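Search this site Enter keyword Go

Publications > Working Papers > Use and Disposal of Office Computers > Section 3

9/6/25 | By the Hivevum Study Group

3. Why offices keep computers that they do not use

The first two sections treated the age of the computers and the price paid for them. In this section we look at the period which comes after the last day of use and before the disposal. We call it the waiting period. In the offices of Stidelano this period was often longer than the owners believed, and it has a large effect on what can still be done with the parts, above all with the processor and the memory (Figure 3).
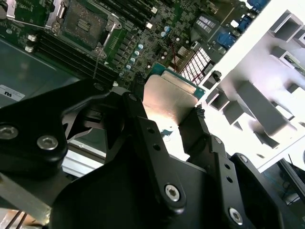
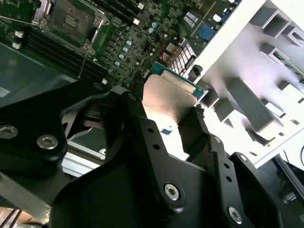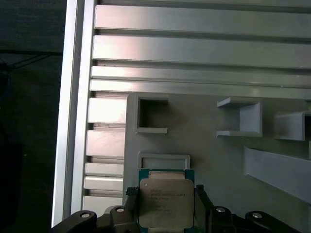
Figure 3. Computer processors. First and second: a processor held above a green motherboard. Third: an Intel server processor with a metal heat spreader, in front of a light gray panel.

3.1 Material

The material comes from 62 offices in Stidelano and in the neighboring district of Shokri. All of them answered a written questionnaire in June. The offices are small. They include accounting firms, medical practices, two driving schools and a number of workshops which have one or two desks for the paperwork. We did not include public offices, because these must follow the disposal rules of the district and have little choice of their own.

The questionnaire asked for three things: when a computer was last used for work, where it was kept afterwards, and who had the right to decide about it. The third question was added late, after a trial version in which several respondents wrote in the margin that they would like to give the computers away but did not know whom to ask. We are glad that we added it. It became the most useful question of the whole study.

After the questionnaire we made longer interviews in 10 of the offices. The interviews were held at the place of work and in most cases the respondent showed us the storage place. The notes were written on the same day. We did not record sound, and for this reason the quotations below are short and were confirmed by the respondents afterwards.

3.2 Where the computers wait

The most frequent storage place was not a storage room. It was the space under a desk, followed by the top of a filing cabinet and then by the archive. Many offices in Shokri have moved in the last years to smaller rooms, and the old computers moved together with the furniture. One respondent wrote: "It came in the van, so we put it where it was before." In this office the computer had already been out of use at the old address.

We had expected that a lack of space would shorten the waiting period. The answers do not support this. Offices with very little room kept their computers as long as the others, and in the interviews several of them used the old machine as a support for a printer or as a place to put incoming mail. Once a computer has such a task, it is no longer seen as waiting, and the question of disposal is not asked again.

3.3 Who decides

In the larger offices of our group, the right to decide was clear but the person was rarely present. The decision belonged to an owner who visited from time to time, or to an outside bookkeeper who kept the list of equipment. In the smaller offices the person was present but the right was not clear. Employees said that the computer "belongs to the office" and that they would not touch it without a written word.

Fear for the data was given as a reason in both groups. We must be careful here. Respondents named the data first when they were asked directly, but in the free description of the last computer they gave up, the data appeared late or not at all. It is possible that the data is a reason that is easy to say to a stranger. The missing decision is harder to say, because it touches on the order inside the office.

The case of Hemico shows the opposite situation. Hemico is a trading company with one office in Stidelano, and it writes the name of the responsible person on the purchase paper of each new computer. The same person must sign when the computer leaves the building. There is no other rule. The waiting period in this office was the shortest that we found, and the respondent did not consider the procedure as a burden. "It is one line on a paper which we fill in anyway."

3.4 The role of cost

The collection of old equipment in Stidelano is free of charge for private persons, but not for firms. The fee is low. In the questionnaire it was mentioned less often than we had supposed, and in the interviews most respondents could not tell us the amount. Two of them believed that the service was forbidden to firms. We consider that wrong information about the fee does more harm than the fee.

Some offices had kept the computers with the hope of a sale. A workshop in Shokri had asked a buyer for an offer and was told that the buyer takes only lots of 1,000 units or more. After this answer the workshop did not ask any other buyer. A common collection of several small offices could solve such a problem, but it would need again a person who decides, and it would have to be agreed in advance how the income is divided.

3.5 Limits

The offices answered voluntarily, and it is probable that offices with a bad conscience about their old equipment answered less often. The dates of last use were given from memory. Where a purchase paper or an invoice for the new computer could be found, we compared the dates, and the memory was usually too short: the computer had waited longer than was said. The periods given in Section 4 should therefore be read as the lower limit.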